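Washing and Storing Running Kit

Technical running fabric is mostly polyester or nylon, knitted to move sweat to the outer face. Detergent residue and fabric softener both coat the fibers and slow that down. The steps below cover shirts, shorts and tights used several times a week.

1. Rinse after the run
Rinse in cold water within an hour of finishing. If that is not possible, hang the item over a rail. Do not leave it in a closed bag. Salt left in the knit stiffens the fabric and rubs at the underarm and waistband.

2. Wash
Turn everything inside out and close all zippers. Use a cool cycle and half the normal dose of liquid detergent. Powder tends to leave grains in the seams of compression tights. Limex Sport Wash and Pamus 303 both rinse out cleanly in soft water. In hard water, Pamus needs a second rinse. Skip softener and dryer sheets.

3. Remove old odor
Soak for 3 hours in cold water with one cup of white vinegar, then wash as in step 2. Never combine vinegar with bleach. If the smell returns during the first mile, repeat the soak once. A shirt that fails twice is usually worn out.

4. Dry
Air dry in shade. Tumble heat weakens elastane, and the first sign is a waistband that rolls. Before putting kit away, lay each piece on a flat surface and press the seams with a dry hand. Any damp will be in the double layers: hems, cuffs, liner edges.
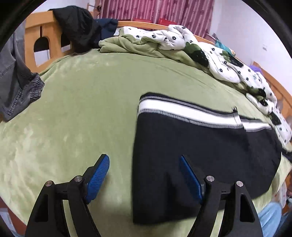 5. Fold and store
Fold tights once lengthwise, then in thirds. Keep reflective strips on the outside of the fold so they do not crack. Store shirts flat in a drawer or a ventilated box. The Siregar mesh box holds 18 shirts, but the lid bows when it is full.

6. Shoes
Pull the insoles and stuff the shoes with newspaper. Change the paper after two hours. Do not machine wash, as the heat and agitation can loosen the midsole bond.

7. Race bibs and pins
Take pins out before washing. Rust marks on light fabric respond to lemon juice and salt, applied for ten minutes and rinsed. They rarely come out after a hot wash.

Race belts go in a mesh bag on the same cool cycle, with the buckle fastened.

Contact | © Derkden Running Notes | Updated Jul 30, 2025 | Back to top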